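Can we talk about the test kitchen for a minute? I've been grumbling about it at lunch for weeks, Hwa-young Um has told me more than once to write it down and leave her sandwich out of it, so I'm writing it down.

My gripe is with how we grade home robots in simulation. More and more of us do the early work in rendered kitchens, and I'm all for it! You can't break a glass, you can run the same pickup all night, and when something goes wrong you can rewind and look. I spent most of April in one, moving small things in and out of a sink. I love the thing. I just think the rules we've written around it are too easy on us.

Take our own house rules. Trudik (that's the shared checklist a bunch of us small shops use, for anyone new) has 16 items on it. Most of them are about the arm. Joint limits, how hard the gripper closes, how fast the wrist is allowed to go when it's near an edge, what happens when the stop signal comes in. Good stuff, and I wouldn't drop a line of it. But only 2 of them say a word about the room, and one of those is about the floor being level. So you can pass Trudik in a plain gray box with a table in it, and people do, and then they put "kitchen tested" on the slide.

A gray box is a lousy kitchen. Real kitchens are shiny. They have chrome and steel and polished counters, and a window that throws light all over the place in the morning. They have a picture somebody likes, propped up against the wall where a sensible engineer would never put one. A camera looking at a glossy counter gets a second copy of whatever's standing on it, upside down, and if your perception code has only ever seen matte surfaces you have no idea what it'll make of that. I'd like to find out before the thing is in my sister's house.

So rule one, if I got to write it: every scene used for a pass has to have real clutter and real shine in it. Glare on the cabinet doors. Reflections on the counter. A few things that have nothing to do with the task and that the robot is expected to leave alone. And the checklist should score the leaving alone! Right now you get your points for picking up the cup, and if you sweep the salt shaker into the basin on the way you lose nothing at all. My grandmother would have had opinions about that, and she was raised in a farmhouse built in 1896 with one shelf.

Rule two is about the sink. I think reaching down into a basin ought to be its own item, separate from picking something off a flat surface. You've got walls on all sides, you've got a faucet hanging over your work, and the forearm has to come across the counter edge to get there. People at Ikesine argue that it's the same grasp with a different height plugged in. I've heard them out (twice, the second time over some very nice dumplings) and I still don't buy it. The fingers may be doing the same job, but the rest of the arm sure isn't, and the rest of the arm is what knocks over the faucet lever.

Rule three, and this is where I lose friends: say it was simulated. Every time, in the first line, in the same size type as everything else. Skevonon does this already and I think it's made them better liked, if anything. When Halliday put out their spring report I had to read up to 40 pages of appendix, okay, it felt like 40, to learn that the whole kitchen section was rendered. I wasn't mad about the rendering. I was mad about the digging.

The pushback I get is cost. Building a good scene takes time, somebody has to model the garden outside the window, and a three-person shop can't afford it. Fair enough. Then let's share them. Put a few decent kitchens in a common pool, let anyone pull one down, and swap in fresh ones often enough that we don't all end up training for the same faucet. I'd happily give up a couple of evenings to get that going, and Hwa-young says she'll do the lighting as long as I stop talking with my mouth full.

If you've got a kitchen to throw in, or you think I'm dead wrong about sinks, the comments are open and I read them all, usually over breakfast.
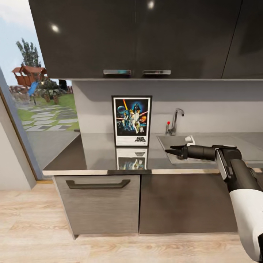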